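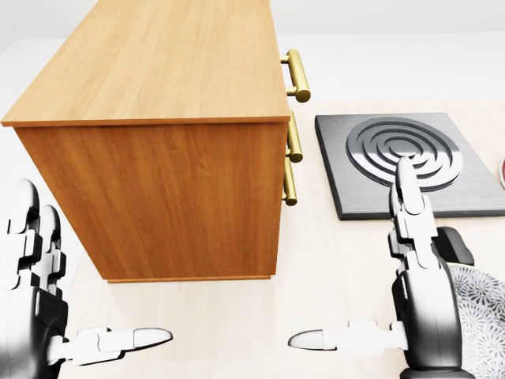

Leave the drawers for later and get the hands moving over the table first, was the advice on the Workville forum this morning, and whoever wrote it has clearly been through all this before me. Do the reach, do it badly, do it again, then touch the handles. I read it over breakfast with the laptop already open and I'm glad I did, or I'd have spent the whole morning hooked on brass.

2024-05-07

Day one proper with the Workville kitchen. I've had the licence since the weekend but the download was slow and then I had a graphics driver to sort out, which ate an evening I'd rather not talk about. Anyway it's in, it runs, and I have had such a good day with it that I'm writing this at the kitchen table (my real one, much less tidy) with a cup of tea going cold.

For my own memory, because I know what I'm like: it's the monthly plan, £140, cancel when you want. Fragkou sell it. Workville is the name of the kitchen set and there's a workshop set as well that I haven't bought. The hands are a separate add-on from Brikon and came bundled this month, and without them the whole thing would be a nice room to look at. I'm paying for this out of the teaching money and I've given myself until the next invoice to decide whether it stays.

What I want from it is simple enough to write down. I want to practise two-handed jobs in simulation, record them, train a small policy on the recordings, and see it do the job by itself. No hardware. The flat in Flurkidmont has no room for hardware and the neighbours below have already been patient about the 3D printer.

Started at nine with the hands. White and black, lots of joints, and the thumbs come right in across the view from both sides so you always know where they are. I hadn't expected to like that so much. In the old package I used last October the hands were hidden half the time and I'd be steering by guesswork, whereas here I found I was watching the gap between the two thumb tips and using it a bit like the sights on something. By half past nine I could bring them together and apart without the jerk that gives me away as a beginner.

The gloves took some fiddling. Mine are the cheap sort and the calibration wants you to make a fist, spread, touch each finger to the thumb, and hold. It's quick. Right hand was perfect straight off. Left index came out lazy, always a bit curled, and I had to redo it twice. The second time I warmed my hand on the mug first and it read fine, which may be nothing to do with it.

Then the reach. You pick a spot over the table, put a fingertip there, come back. I used the coil on the cooktop as my target as the rings make it easy to judge whether you're near the middle. It is very pretty, that burner. Somebody enjoyed making it. The light catches the edges of the plate and I lost several minutes tipping the view to and fro just to look at it, and none of that time was work, but I'm allowed.

Depth is the hard part, as ever. From above, a finger that looks as if it's touching the burner can be well short of it or well over it. There is a contact sound you can switch on, a soft tick, and I turned it on straight away and won't be turning it off. I also tried the little shadow setting that makes the finger shadows darker. Better still. If I were writing the manual I'd put that on page one, and it's in an appendix.

Speaking of the manual – it's good! Short, properly written, somebody has read it aloud to themselves. The only bad bit is recording, where it tells you to press the pedal and doesn't mention that you can use the space bar. I haven't got a pedal. I sat there thinking I'd have to order one until I pressed the space bar out of irritation.

Drawers after elevenses. I know, I know, I was told to wait, but I'd done a good two hours of reaching. The cabinet has its handles one above another and the middle one is awkward from where the hands sit, because the top handle gets in the way of your knuckles. I went at it from underneath in the end, fingers hooked, thumb left out of it. First pull, the drawer came. Second pull, the fingers slid off the bar and I knocked the whole cabinet sideways. It didn't mind. Reset, and everything is back where it was before you've put your hand down. That reset is worth half the money on its own. I remember the trial day with real arms in that cold unit, and putting everything back by hand each time, lining things up with bits of tape, and my back the next morning.

Friction seems a touch low on the handles. There's a slider for it but you have to go into the object file, and I haven't been brave enough yet. Made a note to ask Fragkou what they'd suggest.

Lunch was toast, standing up.

After lunch I loaded the second table layout, the one with more on it, and that's where I properly fell for it.

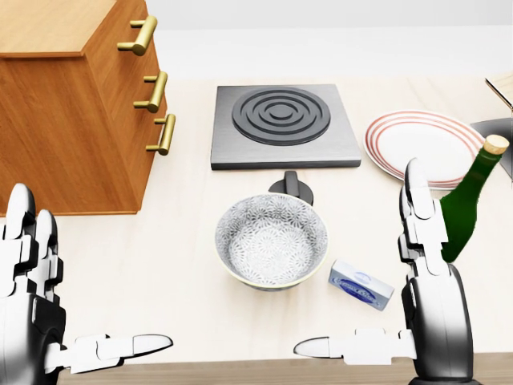

Second layout, hands open, before a run.

The bowl is the thing I worked with most. It's got a grey and white flower pattern inside and out, very busy, and I had wondered whether that would upset the vision side of the training. My old policies hated patterns. They'd be happy with a plain cup and go to pieces over a stripy one. So I was pleased to have the busy bowl on the table from the start instead of finding out weeks later.

The job I set was: left hand steadies the bowl by the rim, right hand picks up the small white and blue box and drops it in. I've been calling it the butter. It might be soap. There's lettering on it but I can't make it out, and the object list just gives it a code, so butter it is. That list, by the way, has 2,251 things in it across the two sets, and you can swap any of them in. I scrolled through for far too long. There are a great many spoons.

Picking up the butter was a joy once I'd got the wrist right. It lies at a bit of a slant to the counter, so if you come straight down your thumb lands on a corner and the box spins. Turn the wrist a little first and it's fine. I did it wrong over and over and could feel myself learning, the same silly grin as when you first get a kite up. The left hand was the trouble. I kept pressing the bowl too hard and sending it towards the hot plate, where it would fetch up against the knob. Lighter, lighter, lighter. By mid afternoon the left hand was barely doing anything and that was right.

Didn't go near the green bottle on purpose. I went near it once by accident, with the backs of the right fingers on the way to the butter, and over it went, cork and all, with a very satisfying roll. So now I know bottles roll properly. It stands just behind where the right hand wants to be, so it's a nuisance and a very good test, and I'll leave it there.

Recording went well. The starter pack comes with 126 recorded runs of the same sort of job, done by people with steadier hands than me, and the tool lets you mix your own in. I looked at a handful of theirs before mixing. Whoever made them is quick, quicker than I'd like, and they use the right hand for nearly everything. Mine are slow and fussy and share the work out. I had a worry that the mixture would make porridge of it. The manual says to tag your own runs with a different label and I did that, so I can pull them out again if it goes wrong.

Pressed train at ten past four and went to hang the washing out. It took 16 minutes on my machine, and my machine is nothing special. Came back in, loaded the result, sat on my hands so I wouldn't interfere, and watched.

First go: right hand went to the butter, hovered, closed on air beside it. Second go: picked it up! Carried it over the bowl and just held it there, for ages, as if it had forgotten what it came in for (I know the feeling). Third go: picked it up, carried it, dropped it in. I shouted. I really did shout, in an empty flat, at a box of butter or possibly soap.

It didn't do it every time after that. When I moved the bowl over towards the cabinet it got confused and put the box down neatly on the counter where the bowl used to be. Fair enough, all my runs had the bowl in the middle. So tomorrow I need runs with the bowl in different spots, and the box turned different ways too, or it'll only ever know the one slant.

Things I don't like, so that I can't say later I was blind to them. The menu text is tiny. It logged me out while I was in the middle of naming files and I lost the names, though the runs were safe. The fan on the laptop sounds like a hairdryer. The Brikon hands have no setting for finger strength that I can find, only on and off for grip assist, and I'd rather have something between. And I'd love a sound for the hot plate knob. I turned it with finger and thumb for the fun of it and it went round so silently that I felt a bit cheated.

Wrote to Fragkou about the handle friction and the knob. Had an answer before six! Friction can be changed per object without breaking anything, they say, and there's a copy button so the original stays as it was. No news on the knob. They did say the plate with the red rings can be swapped for a stack, which I hadn't asked about but now want.

I keep thinking about the drawer and the butter together. Open the top drawer, butter in, close it. Left hand for the drawer, right hand for the butter. The reach across might be too far for the right and it'd have to pass the box from one hand to the other over the counter, and I've never got a handover to work in anything. Would like to try it on this.

My shoulders ache from holding my arms up. Need to put the cushion on the chair and lower the desk before I start again. Also need milk, and to ring the bank, and to charge the left glove, which was on its last bar when I packed up.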